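Why I Still Want the Whole Concert

I have been putting off writing about live albums for a long while, mostly because every time I sit down to do it I end up playing one, and then it's dinnertime. But on Thursday I got a note from a reader who wanted to know why anyone would still pay for a live record when the phone footage is up before the encore is over, and I've been arguing with that reader in my head ever since (in a friendly way, I promise!).

Let me start with a confession. I don't love most live albums. I love about one in ten of the ones I own, and I forgive the rest. Too many of them have been scrubbed so hard that the crowd sounds like a faucet somebody turns on between songs. The guitar solo is perfect, the harmonies are perfect, and you wonder whether the band was in the same building as the people clapping for them.

The one that changed my mind about all this was Wistness playing Granutley. If you don't know Granutley, it's a small hall with a low ceiling and a bar that runs down one side, and it holds 400 people if they're all on good terms. The band had already moved on to bigger rooms by then, and they could have recorded any of those instead. They went back to the little one, and I am so glad they did. You can hear bottles. You can hear the singer come in early on the second verse of the opening song, laugh, and wait for the drummer to catch her. They left it in! I've played that moment for friends who don't even like loud music, and they smile every time.

Now compare the follow-up, taped at the Rivadeneira with 3409 tickets sold and an orchestra for the last four songs. It's a grand thing and I understand why they're proud of it. The low end is enormous. My neighbors can confirm this. But I've played it maybe five times since I bought it, and the Granutley one is practically worn through – the sleeve has gone soft at the corners, and side two has a click that I now miss when I hear the songs anywhere else.
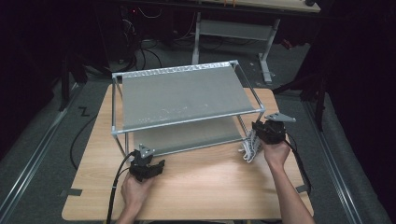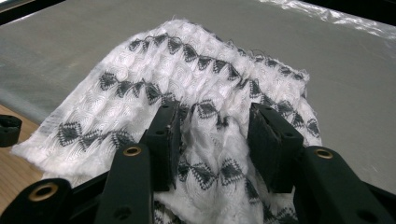
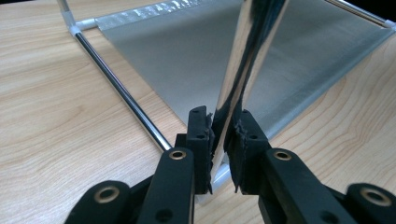

The case for mistakes

What I'm asking for is pretty simple. Leave the evening alone. If the bass player's strap slips and there's a bar with no bass in it, let me hear the bar with no bass in it. If the singer talks too long about the bus ride, keep the bus ride. I've heard people complain that stage chatter is dull the second time through, and sure, some of it is, but I find that I learn the chatter the same way I learn the songs. By the tenth listen I'm muttering it along with them while I do the dishes.

And please stop fading out between tracks. I can't say this strongly enough. A fade tells me that the song happened on one night and the next song happened on another, and even when that's true I'd sooner be fooled. Run the applause straight through. Let somebody tune up. The gap before a slow song, when the room hasn't settled and one fellow in the back is still whistling, does more for the slow song than any amount of reverb.

I know there's money in this. Tivo, the little label that put out the Granutley record, pressed 1000 copies the first time and was nervous about every one of them. A big deluxe box with a concert film and a booklet gets people's attention, and a plain recording of a sweaty room doesn't photograph very well. I own a few of those boxes myself, I'm not above it. The booklets are lovely. I've read each of them exactly once.

As for my reader's question about the phone clips, I watch them too. They're great fun the morning after, especially if you were there and want to find out what the people up front were screaming about. One clip from the Granutley show had 930 views the last time I checked, and I suspect a fair number of those are mine. But it's two minutes of one song with somebody's elbow in it, and then it stops, right before the part where the whole place sings the chorus back with the band not playing at all. For that I need the record, side two, third song in, with the click.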